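第3章 室内育苗における光の管理

前章では、種子が発芽するまでの水分と温度の条件を扱った。発芽後の苗にとって次に問題になるのは光である。種子の中の養分は子葉が開くころまでにほとんど使われ、その後の生育は葉が受け取る光に左右される。室内で苗を育てて失敗する例の多くは、この時期の光不足による徒長である。

徒長した苗は茎が細く、節の間が伸び、葉の色が淡い。定植後に風で倒れやすく、根の張りも遅れる。一度伸びた茎は元に戻らないので、徒長が目に見えてから照明を足しても、回復するのは新しく出る部分だけである。
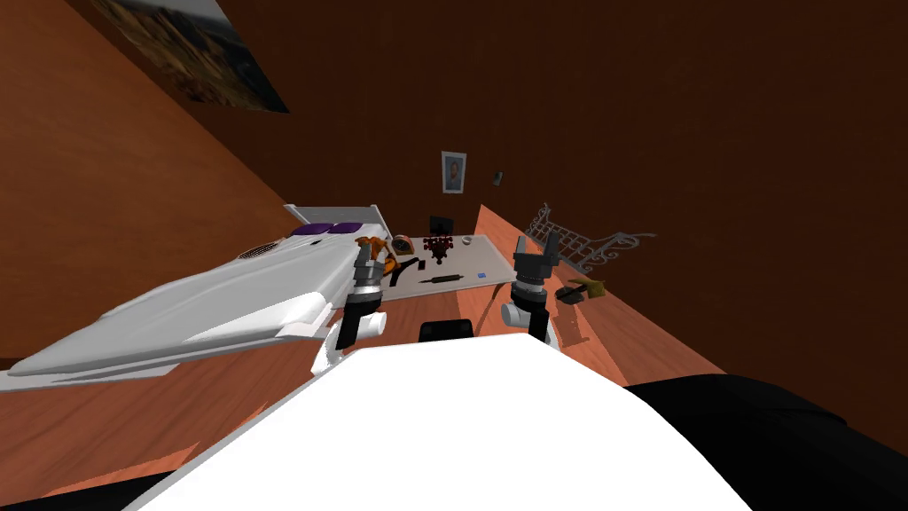
苗に届く光は、光源から直接来る光と、周囲の面で反射して来る光の合計である。圃場や温室では反射光を意識することは少ないが、住宅の一室を育苗に使う場合は、壁や床、家具の色が無視できない。同じ寝室の中でも、赤茶色の壁や橙色がかった板張りの床に当たった光は多くが吸収されるのに対し、ベッドの白い寝具は当たった光の大部分を散乱させて返す。苗箱の背後に白い板を一枚立てるだけで葉の裏側や株元が明るくなるのは、この性質を利用したものである。色のついた面は特定の波長を多く返すため、反射光の色の偏りにも注意する。

本章の構成は次のとおりである。3.1節で光の量の表し方を整理し、3.2節で照明器具の配置、3.3節で明期と暗期の設定、3.4節で順化の手順を述べる。3.5節ではオッドゥル・ルンドが育苗施設ロルハムで行った栽培記録を読み、各節の内容を確認する。巻末の付表には、本章で扱う葉菜と果菜の必要光量をまとめてある。

この章で学ぶこと
照度と光合成有効光量子束密度の違いを説明できる。
一日あたりの積算光量を計算できる。
苗の姿から光の過不足を判断できる。
器具の高さと点灯時間を、苗の段階に合わせて調整できる。

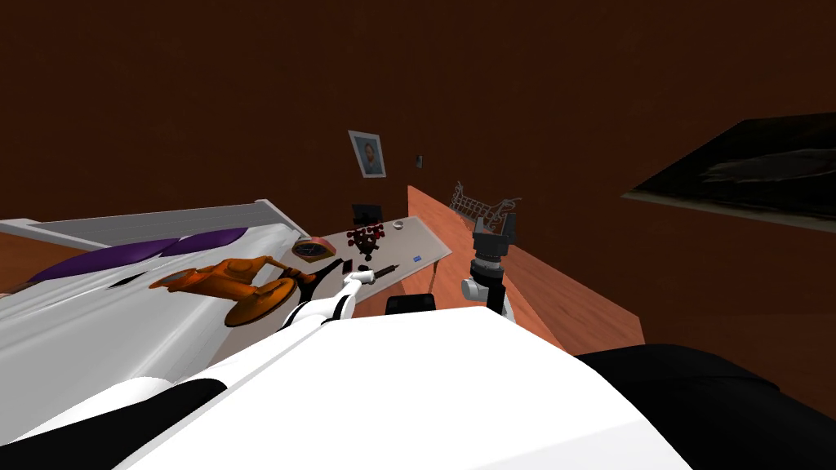
読了時間の目安:9分

3.1 光の量をどう表すか

室内の明るさは、ふつうルクスを単位とする照度で表される。照度は人の目の感度に合わせた量で、緑色の光を重く、赤や青の光を軽く数える。一方、植物の光合成には波長400から700ナノメートルの光が広く使われる。育苗では、この範囲の光の粒子が1平方メートルに毎秒何マイクロモル届くかを測り、光合成有効光量子束密度(PPFD)と呼ぶ。

ロルハムの記録では、10月の正午、曇天の日に北向きの窓辺で測った照度が1,148ルクスであった。人が本を読むには十分な明るさだが、トマトの苗を締まった姿に育てるには足りない。同じ日に育苗棚の照明の下で測ったPPFDは、棚の端で200、中央で263マイクロモルであった。端と中央の差はそのまま苗の大きさの差になって現れるため、記録では数日おきにトレイの位置を入れ替えている。

PPFDは瞬間の値である。苗の生育を考えるときは、これに点灯時間をかけた一日あたりの積算光量(DLI)を用いる。PPFDが200で16時間点灯した場合、計算は次のようになる。

200×16×3,600÷1,000,000=11.52(モル毎平方メートル毎日)

照明を強くできないときは点灯時間を延ばしてDLIを補う方法がある。ただし限度があり、トマトでは連続照明にすると葉に黄化などの障害が出ることが知られている。暗期の必要性については3.3節で改めて述べる。

測定の際は、センサーを苗の先端の高さに水平に置く。床や棚板の上で測った値は、苗が実際に受ける光より小さくなることが多い。測定点はトレイの四隅と中央を基本とし、反射板を使う場合は取り付けた状態で測る。測定者の衣服の色や立ち位置も値に影響するので、記録の間は同じ位置に立つ。

確認事項
測定値を記録する用紙には、値のほかに器具から苗の先端までの距離、点灯からの経過時間、反射板の有無を書く欄を設ける。器具によっては点灯直後と温まった後とで出力が変わるため、経過時間の欄は省略しない。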